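Spent most of my afternoon at the Nuvthorpe museum with Milan, gawping at mail shirts (again, I know!). My favourite is still the little one by the stairs, 9 kilos and patched at both elbows. Milan prefers the padded coats – he says they look comfier, and having tried one on last October I have to agree, though I was boiling in it.
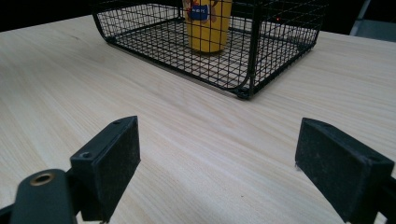

What did people wear under a mail shirt? Usually something thick and quilted, stuffed with wool or layers of old linen.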